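About Rutex

Updated 08/02/2021

We collect demonstrations for robots that learn by copying. That's the short version. Small company, one floor of an old print shop in Karkwood, two arms per station, a lot of kitchen stuff.

What we do

Customers come with a model that needs examples. Picking, placing, opening, stacking. We set up the task, an operator drives the arms through it, we record every joint and every camera, and we hand over episodes that are trimmed, labeled and checked. No simulation work. We get asked, the answer is still no - other people do that better.

A normal order is 272 episodes of one task. Biggest so far was 2352, spread over a whole kitchen series for Mamani, and it changed how we run the place. Shelving, for one thing. Also naming rules for files, which we should of had from day one.

How a session runs

Operators work 30 minutes, then swap out. Tired hands make jerky paths and the model learns the jerks. Start positions get moved between episodes, objects turned, lids put on the other side. Failed grasps are kept if the operator recovers, and tagged as recoveries. If not they go in a seperate folder and the customer can have them or not.

Labels are done the same day. Plain sentences, one per step, written by someone who watched the session. A second person reads them against the video before anything ships.

What's on the tables

Food handling is most of it right now. Soft things, round things, things that sit down inside other things. Steamed buns are a favorite of ours - pleated top, smooth sides, a basket wall to get past, and the fingertips have to come in from above. Wrist cameras matter a lot on that one, the overhead view misses plenty. 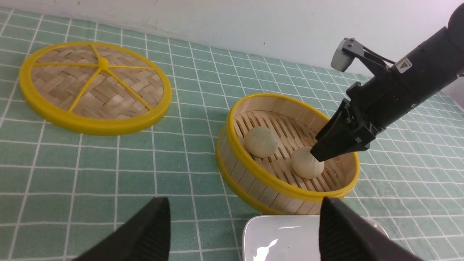 Who we work with

Mamani, since the beginning. Luledier for gripper pads and spare cables. A few university labs on short orders, usually one task, usually in a rush. Fine by us.

Working here

Operator jobs open up a couple times a year. No robotics background needed, we train. Steady hands, patience, ok with doing the same thing again a little differently. Next group starts later in February. Write to the office through the contact page and say which days you can do.

Visits by appointment only. Use the side door, front one sticks.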